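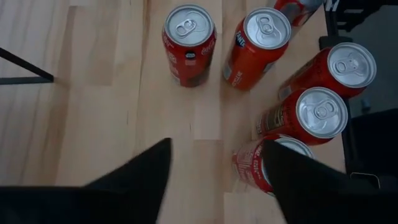

Contra la pinza universal: por qué en un taller pequeño conviene automatizar un solo objeto

Quien monta un brazo robótico en casa o en un taller compartido suele empezar por la pregunta equivocada: cuántos objetos distintos podrá coger. Los foros fomentan esa pregunta. Los vídeos también, con sus mesas llenas de tazas, destornilladores, calcetines y fruta. Mi opinión, después de un invierno largo con el nuestro, es que el primer proyecto debería manejar una sola clase de objeto y hacerlo de forma aburrida.

Elegimos la lata de refresco. Es un cilindro rígido, se encuentra en cualquier tienda y su geometría apenas varía de una marca a otra. El inconveniente es la tapa: metal plateado que devuelve la luz del techo y confunde a cualquier detector entrenado con prisas. Si además todas las latas son rojas, el color deja de servir para separar una de otra y hay que trabajar con el contorno del borde. Me parece una ventaja. Un problema que se resuelve por color queda resuelto solo hasta que alguien cambia la bombilla.

El brazo es un Norkix de segunda mano con la electrónica sustituida. Los dedos de la pinza son negros, en cuña, con la punta afilada, y la cámara va en la muñeca. He leído muchas veces que esa posición es mala porque los propios dedos tapan el objetivo en el momento del agarre. Es cierto que lo tapan. También lo tapa la mano de una persona, y el remedio es el mismo: decidir el agarre antes de llegar. Una cámara cenital fija ve mejor la mesa, pero obliga a calibrar dos sistemas de referencia, y en un local donde cualquiera mueve el banco para barrer esa calibración dura una tarde.

El control lo lleva una placa Trikura con el programa de planificación que trae de serie, al que hemos quitado casi todo. Queda una aproximación vertical, un descenso lento y un cierre con límite de corriente. El límite lo fijamos por ensayo, con latas llenas y cerradas, que toleran bastante más presión que las vacías. Quien piense trabajar con envases vacíos tendrá que repetir el ajuste desde cero; los valores no se trasladan.

En la primera tanda larga hicimos 2000 ciclos y anotamos 138 fallos. La mayoría no fueron de visión. Fueron de separación: el dedo exterior bajaba sobre la lata vecina y la empujaba. Lo corregimos girando la muñeca según el hueco disponible, un cambio de pocas líneas. En la segunda tanda, de 3000 ciclos, los fallos bajaron a 19. Ninguna red neuronal más grande habría dado esa mejora – el error estaba en la mecánica del acceso, y allí había que buscarlo.

Se me objetará que un robot que solo coge latas no sirve para nada. En sentido estricto, de acuerdo. En Trernmont, el taller donde lo tenemos montado, otro grupo lleva desde abril con una pinza Geraghty de tres dedos que, en teoría, lo agarra todo. La he visto levantar una pelota de tenis y una grapadora. No he visto un registro de fallos, y sin registro no hay forma de saber si el ajuste de hoy es mejor que el de ayer. La máquina impresiona más que la nuestra a las visitas, cosa que no discuto.

Tampoco defiendo quedarse para siempre en el cilindro. El siguiente paso razonable es cambiar una variable: el diámetro, por ejemplo, o la rigidez, pero no las dos a la vez. El código de giro de muñeca debería aguantar el primer cambio sin modificaciones. Del segundo tengo dudas, sobre todo por el límite de corriente, y probablemente haga falta un sensor de fuerza en la yema que todavía no hemos comprado.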